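## 4. Puesta en marcha del medidor de consistencia

Bueno, ya tenemos el medidor atornillado a la tubería (si no, vuelve a la sección 3, que te espero). Ahora toca despertarlo y enseñarle cómo es nuestra pasta. Yo he montado unos cuantos Zamel en líneas de celulosa y casi todos los sustos que me he llevado vinieron de saltarme el paso 2, así que ve con calma.

Ten a mano el manual de la bomba, un cubo limpio para muestras y la clave de acceso que te dio Fatora con el albarán.

1. Avisa a la sala de control de que vas a tocar el lazo de dilución y pide que lo pongan en manual. Espera a que te lo confirmen de viva voz.
2. Purga la toma de muestra hasta que salga pasta uniforme. Si escupe aire, sigue purgando - el aire engaña al sensor y luego te pasas la tarde persiguiendo una lectura que baila.
3. Conecta la fuente de la consola portátil a la red y enciéndela con el botón lateral. Tarda un ratito en arrancar, no la apagues por impaciencia.
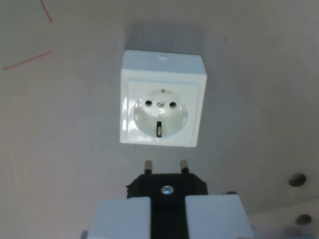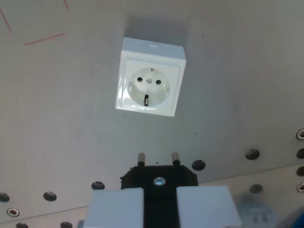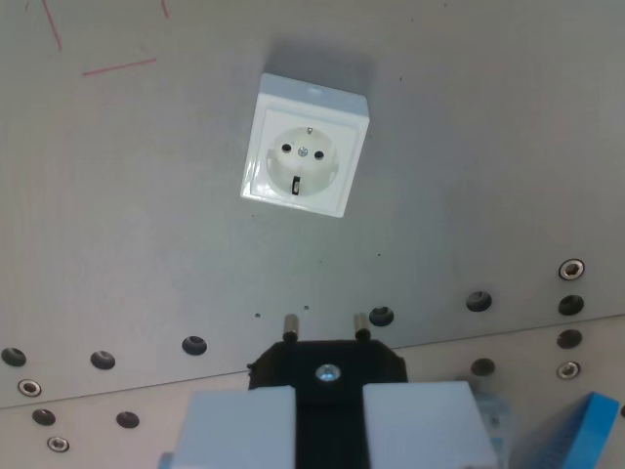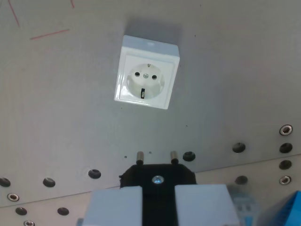 *Paso 3: toma de corriente de superficie, blanca, con los dos orificios para las clavijas.*

4. En la pantalla de inicio entra en **Ajustes > Fibra** y elige el tipo de pasta. Nosotros usamos el perfil 4, el de fibra larga sin blanquear. Si trabajas con mezcla, elige el de la fibra que más pese en la receta.
5. Escribe el código de tubería. El de la línea de Jolthorpe es el 508; el tuyo viene en la hoja de montaje.
6. Saca una muestra y pulsa **Capturar** en el mismo momento en que llenas el cubo. ¡En el mismo momento! Aquí ayuda mucho ser dos: yo lleno y Reynaldo Cruzado pulsa.
7. Lleva la muestra al laboratorio y, cuando tengas el resultado, mételo en **Valor de referencia** con todos sus decimales. El mío fue 3,243 % y no lo redondeé.
8. Repite los pasos 6 y 7 con otra consistencia. Con un solo punto el equipo te deja guardar, pero la pendiente se queda en la de fábrica.
9. Pulsa **Guardar** y espera a que el piloto se quede fijo en verde.

> **Precaución:** no abras el cabezal con la línea en presión. Cierra las dos válvulas, descarga y comprueba el manómetro antes de aflojar nada.

**Nota:** si aparece el aviso 359, la muestra y la captura están demasiado separadas en el tiempo. Borra el punto y repítelo, no intentes corregirlo a mano (yo lo intenté y acabé reiniciando el perfil entero).

**Otra nota:** después de una parada larga me gusta sacar una muestra de control a media mañana, con la línea ya estable. Si se aparta de la lectura, apúntalo en el cuaderno de turno y díselo a Eulalia Painemal antes de recalibrar - a veces el problema está en el agua de dilución y el medidor va perfecto.

Cuando tengas el verde fijo, pide a control que devuelva el lazo a automático y quédate mirando la tendencia unos minutos. La configuración de alarmas está en la sección 5.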